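1/ Good morning from the coast. Many people asked me to explain what is happening with the rain this week, so I write a thread. I am not a professional forecaster. I keep a rain gauge and a barometer and I read the maps every day, for many years now.

2/ First the present situation. A slow low is sitting west of Karkanance and it does not want to move. The wind on its east side comes from the south, over warm water, and brings wet air to us hour after hour.

3/ When such wind meets the hills behind Barros, the air must go up. It cools, the water falls out, and it falls in the same valleys each time. This is why my friends in Joltau have gray sky and some drizzle, and people only a short drive away have water in the street.

4/ My gauge stands at 290 millimeters for the month of February until this morning. For my garden this is a very wet February, and the month is not finished.

5/ The gauge of Simone Quintana, up on the ridge at 600 meters, shows 517 millimeters in the same period. I asked her to read it two times. She did, and she was a little offended.

6/ Please do not compare these two numbers as if one of us made a mistake. The ridge gets more rain in nearly every southerly situation. What is special now is how long the situation stays.

7/ Why does the low not move? Look at the map for the upper air and you will see a strong high to the northeast. It blocks the road. The low turns, becomes a little weaker, then a new small wave comes up from the southwest and feeds it again.

8/ The first of these waves passed in the night. The barometer made a small dip and then came back up, and the heaviest hour here was between 3 and 4 am. I was awake, so I can say the sound on the roof was quite impressive.

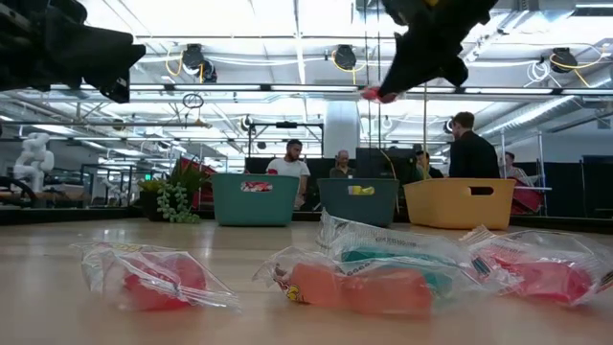
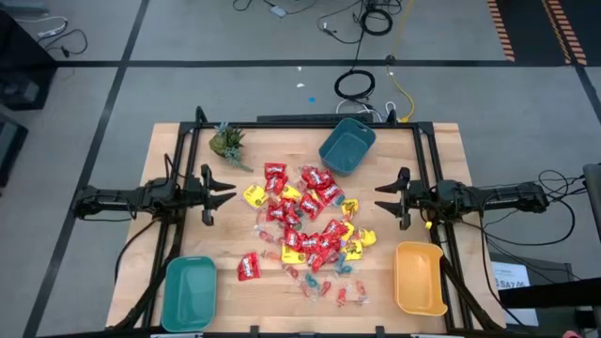
9/ The second wave is the one I am watching now. The models agree that it comes. They do not agree where. One puts the heavy band on Barros again, the other puts it further north, over Flurkitz, where the ground is still able to take some water.

10/ I prefer the southern solution, for one simple reason. In the last days the model with the northern track was too far north with each band, and I see no sign that it has learned. But I would not bet my roof on it.

11/ Timing: the rain should become steady again in the late afternoon and be strongest between 8 pm and midnight. After that, showers with breaks. If you need to drive the valley road, please do it before 4 pm.

12/ Thierry Leblanc asks if there will be thunder. Possible, yes. There is a little instability near the coast, so a few cells can form inside the band. Under such a cell you can get a lot of rain in a short time, and no map will tell you in advance which village gets it.

13/ Wind is the smaller problem. It will be strong on the capes and on the ridge, and only annoying in the towns. With soil so soft, though, a tree needs less wind than usual to fall. Do not park under the old pines.

14/ Snow: only very high. The freezing level is now near 1665 meters in the sounding, so all our hills receive rain from bottom to top. For the rivers this is bad news, as nothing is kept on the slopes for later.

15/ About the river at Barros. I do not forecast rivers and I ask you not to use my posts for this. Follow the official warnings, and if they tell you to leave, leave. I can only say that small streams react very quickly now.

16/ When does it end? The high to the northeast begins to get weaker tomorrow evening in all the runs I have seen. Then the low can finally slide away to the east, the wind turns to northwest, and the air becomes cooler and much drier.

17/ For Joltau this means some sun, perhaps already the morning after. For the ridge I would wait one more day, because northwest wind likes to leave low cloud there.

18/ A small request. If you send me gauge readings, please write the hour when you emptied the gauge and the place where it stands. Under a tree or next to a wall the number does not help me much, I am sorry.

19/ Correction to post 8: the dip on the barometer was before the heavy rain, not at the same time. I wrote it in a way that one can misunderstand.

20/ I will look at the new model run when it is complete and write again before 6 pm, with the position of the second wave. Keep your drains free of leaves, please.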